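Product notebook, halal snack and drinks line. Friday, started 9:40, test kitchen side of the lab.

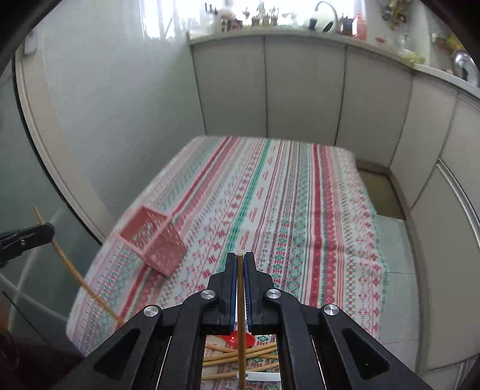 *Chopstick in the gripper, blunt end up.*

**Carried over**

- Prastari instant milk tea, batch 2: rerun sweetness at the lower sugar level.
- Candel chili paste: salt still reads high against the label draft.
- Ingredient file for the tea time launch to go to Triin before lunch.

**Milk tea**

Made up 600 ml from the batch 2 powder, water from the kettle, rested to 60 °C before stirring. Powder wets slowly. Lumps at the surface after 30 s, mostly gone by 90 s with steady stirring, a few left on the wall of the beaker. Batch 1 cleared faster. The only change on paper is the creamer supplier, so I have asked Tarmo for the particle size sheet on both lots.

Brix 11.2, repeat 11.1. Target is 11.0 to 11.5. OK.

Taste, three of us, no blind coding: tea comes through better than at the old sugar level, slight cooked milk note at the end. Ánh Châu finds it thin. Aivar would leave it alone. I agree with Ánh on the body but would not add creamer until the wetting problem is sorted, as that will make it worse.

**Chili paste**

Moisture balance first, then salt by titration, 2 g sample made up to 100 ml. Three runs: 4.9, 5.0, 5.3 percent. Third run overshot the end point and I am not using it. Label draft says 4.2. Either the label was calculated from the recipe before the shrimp powder was added, or the pilot kettle is cooking down further than the plant kettle will. Vilhjálmur has the kettle weights from the pilot. Need in and out weights before anyone edits the label.

pH 4.1, fine.

Color is darker than the retained jar from the first cook. Not measured, the color meter is out for calibration until next week.

**Halal file**

Went through the ingredient list line by line with Triin. Status:

| Item | Certificate | Note |
|---|---|---|
| Tea extract | current | none |
| Creamer, new supplier | current | product code differs by one digit from our spec |
| Vanilla flavor | expired | carrier is propylene glycol, supplier letter on file |
| Shrimp powder | current | none |
| Emulsifier | current | plant source stated |

The vanilla is the one that holds things up. Renewal was requested by Triin last month, no reply. Tang can supply an equivalent with a current certificate, but that means a new taste check, and the flavor dose will not be the same. Sample requested anyway.

Creamer code: probably a typing error on our side. Do not correct the spec until the supplier confirms in writing.

**Launch samples**

Marketing wants 97 cups poured at the tea session, Wultonum function room, with the ambassador making the first one from a sachet on stage. With the present wetting time she will be stirring for a minute and a half. Told them. Suggested pre-mixing for the tables and using a batch 1 sachet on stage if the retained stock is still in date. Aivar is checking the shelf.

Hot holding not tested. Set up one urn at 65 °C from 13:15, sampled hourly. At two hours there is a thin skin and some sediment, flavor still acceptable. At three hours the cooked note is too strong. Limit for the event: two hours, then discard.

**Open**

- Particle size sheets, both creamer lots (Tarmo)
- Kettle weights (Vilhjálmur)
- Vanilla: chase certificate, and Tang sample (Triin)
- Repeat salt in duplicate with fresh silver nitrate (me, Monday)
- Urn lid on vs. lid off, same powder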